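Clolberg Changes Filing Rules for Home Sales With Two Owners on Title

Friday, October 11, 2024

The Clolberg recorder's office has changed how it accepts deeds when a home has more than one owner on title and one of them is leaving. The new rule took effect in September and applies to house and condo sales inside the city limits.

Under the old procedure, a departing owner could sign a transfer form at closing, and the office would record it with the deed. The form must now be filed at least 8 business days before closing. A late form moves the recording date back, and the lender's payoff letter may expire in the meantime. A replacement letter costs $100 at most local lenders.

The rule covers co-owners who are siblings, business partners or former spouses. It does not cover transfers into a trust, which stay on the older form until the office issues a separate notice.

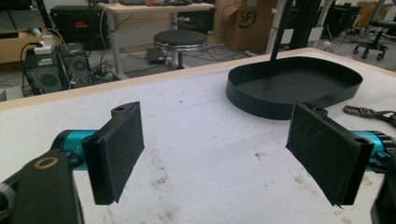

Kwabena Osei said the filing period is workable for a planned sale but hard on sellers who accept a cash offer with a short closing. In his view, the form should go in when the house is listed, even if no buyer has been found. A form filed early stays valid for 6 months and can be withdrawn without charge.

Title company Ruvitz has updated its seller packet to include the form. Clolia, which handles closings on the east side of the city, is asking sellers to return it with the listing agreement. Both companies will still accept paper copies with original signatures. Scanned signatures are refused unless a notary has certified the scan.

The first sales affected by the change include 2 duplexes on Mihăilă Street. Both closings were rescheduled after the forms arrived inside the new filing period. The sale prices did not change, but property tax was prorated again to match the later dates.

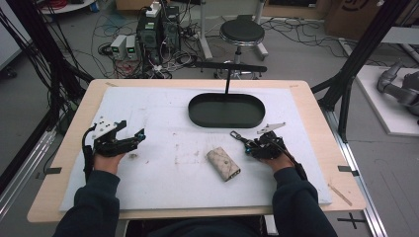 Does a co-owner who lives out of state have to appear in person?

A co-owner can sign before a notary in the state where he or she lives and mail the original to the recorder's office. The filing period starts on the day the office stamps the form as received - the postmark is not used.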